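Speaker notes – Keeping the plate cell running
Ailsa MacBrayne
Slot is 25 minutes plus questions. Slide numbers in brackets.

[1] Title
Say who I am. I look after the plate cell at Alvarado. I don't write the control software and I didn't design the arm. My part is the bench, the fingers, the wrist camera, and getting it going again when it stops. The talk is about one cell.

Ask for a show of hands: who here has a log book at their machine? Who wrote in it this week?

[2] What the cell does
Arm picks a plate off a raised table, brings it down to the lower table, lets go. Then the other way round. It does that all day with different plates. A good day is 400 picks. We had done 722 hours on the counter when I made these slides.

The arm is the Jelix, the older model. Don't get drawn into comparing arms here. Someone will ask in the questions anyway.

[3] The bench
Two heights on purpose. The arm has to cope with a plate at more than one level, and a raised table is the cheapest way to get there. Metal frame leg, wood top, standing on the main table.

Problem we had: the raised table crept. Every time a finger touched the edge on the way in, it moved a hair. After a morning you could see it against the grain of the wood underneath. After a week the picks on the far side were missing.

What we tried first was tape. Tape held for two days and left glue on the wood. Then rubber feet, which were better, but the table rocked. Now there are two small clamps on the bottom bar of the leg during long runs, and a pencil line on the main table. Clamps off for setup work, on for anything longer than an hour. The pencil line is still the part I trust most. Check it first thing and after lunch.

(Pause here. People usually want to talk about tape.)

[4] The fingers
Two fingers, black, rough surface on the gripping side. The roughness is what holds a glazed plate, so when it wears smooth the plate starts to turn in the grip before it drops. Turning is the warning. If you wait for drops you waited too long.

Our swap point is 3,000 closes. That number came from our own log, with our plates and our grip force. Yours will be different. Write down every turn you see for a month and you will have your number.

Swapping, step by step:
Park the arm over the lower table, gripper open.
Stop button in. Wait for the drive light to go out.
Take out the two outer screws first, then the inner one. Hold the finger with your other hand or it falls on the plate side.
Wipe the mounting face with a dry cloth. No oil, no cleaner.
New finger on, inner screw first, finger tight, then the outer two.
Close the gripper slowly on a feeler strip and look at the gap from above. It should be even from tip to base.
Tighten. Check the gap again, because tightening moves it.
Zero the gripper in the software. Write it in the log.

Change both fingers together. I have changed only one, twice, to save a finger. Both times the plate sat crooked and I spent longer on that than a new finger costs.

[5] The wrist camera
Small camera on the wrist, looking past the fingers at the table. It needs to see both fingers at the bottom of its view. If one side shows more than the other, the mount has slipped. That is the whole check and it takes ten seconds.

The mount slips when somebody moves the arm by hand and grabs the camera in place of the wrist. We put a label on it. People grabbed the label. What worked was a short handle on the other side of the wrist so there is something better to hold.

Lens cloth lives in the drawer under the monitor. Fingerprints on the lens look like a lighting problem and I lost most of an afternoon to that in May. We moved two lamps before anyone wiped the lens.

Light: pale wood throws reflections back up. We left the table as it is and set the exposure by hand. Auto exposure jumps when the arm passes over a bright patch, and the pictures before and after don't match.

[6] Cables
One slide, keep it quick. Cable run goes up the frame and along, with enough slack for the wrist to turn all the way both ways. Tie it at the frame, never at the elbow. A cable tied at the elbow lasts nearly a season and then fails inside the jacket where you can't see it. You get a camera that drops out only when the arm reaches left.

If your camera drops out in one pose only, it's a cable. Start there.

[7] The morning check
Read these out, don't explain each one:
Pencil line
Clamps
Fingers, both faces, by touch
Camera view, both fingers showing
Cable at the frame
Three slow picks with the old chipped plate
Log

Takes me 12 minutes. Ekmont do theirs in less but they have one table height.

[8] A bad day
The story from the spring. Run started at 7:40. Picks fine until mid-morning, then the arm began stopping short over the raised table. No error. I checked the fingers, checked the camera, zeroed everything again. Still short.

It was the base bolts. One of the four had backed out a quarter turn, and the arm leaned a little more at full reach than it should. At the base you couldn't feel it. Out at the gripper it was several millimeters. We found it by putting a ruler upright on the table and sending the arm to the same point ten times.

Since then all four bolts have a paint mark across the head and onto the base. If the paint lines don't meet, the bolt has moved. Base bolts get checked every 90 hours. I would like it more often but it means stopping the run.

Show the ruler. It's in my bag, front pocket.

[9] Spares on the shelf
Four pairs of fingers. Two camera cables. One full wrist mount, already built up. Screws in a bag with the right key in the same bag. Ferer ship fingers in a week or so, but plan on two.

Keep the worn fingers for a while, in labeled bags with the count on them. When the new kid on shift asks what worn feels like, hand over a bag.

[10] What I would do differently
Write the log from day one. Ours starts six weeks in and the early weeks are gone.
Bolt the raised table down properly, with slots so it can be moved and locked.
Buy the second wrist mount before the first one breaks.
More plates of the same kind. We mixed three makes at the start and could not tell a worn finger from a slippery glaze.

[11] Last slide
Leave the cell picture up during questions. If they ask about grip force, the answer is the lowest setting that holds our heaviest plate through a fast stop, plus one step. If they ask about cups, we haven't tried cups.

Copies of the check sheet are on the chair by the door.
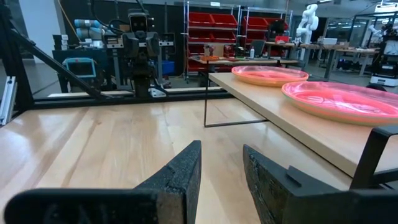 Slide 11. Wrist camera view, gripper over the lower table, two pink plates on the raised one.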